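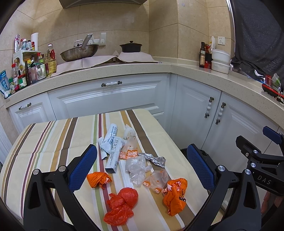 Sorcha Moncrieff wrote:

> Could someone who went to the Kahsay open day in September say
> whether the kitchen part is worth the drive? I have 2 teenagers
> and a limited supply of goodwill. Also, do they let you try the
> hand grippers, or is it all behind a rope?

No rope. You get a gripper, a striped tablecloth full of crumpled wrappers and plastic bags, and the undivided attention of everyone waiting behind you. I have been clearing tables since I was six and my technique was described as "interesting."

The job is tidying up, one piece at a time. Bunched-up bags are easy, you can grab them anywhere. The foil I chased for a while. Flat paper is where pride goes to die, and I gave up on mine and pretended to have a question about parking.

The talk beforehand was billed as 12 minutes and lasted closer to 60. Vondonari had the slot after, and their arm folded one towel, beautifully, while we all held our breath. Then it folded the same towel again. I clapped both times, so draw your own conclusions.

Teenagers will be fine. Mine beat me and has mentioned it since. Take the side entrance off Route 771, the front one leads to a tire shop, and eat first. The coffee ran out by 10:30.

Mesfin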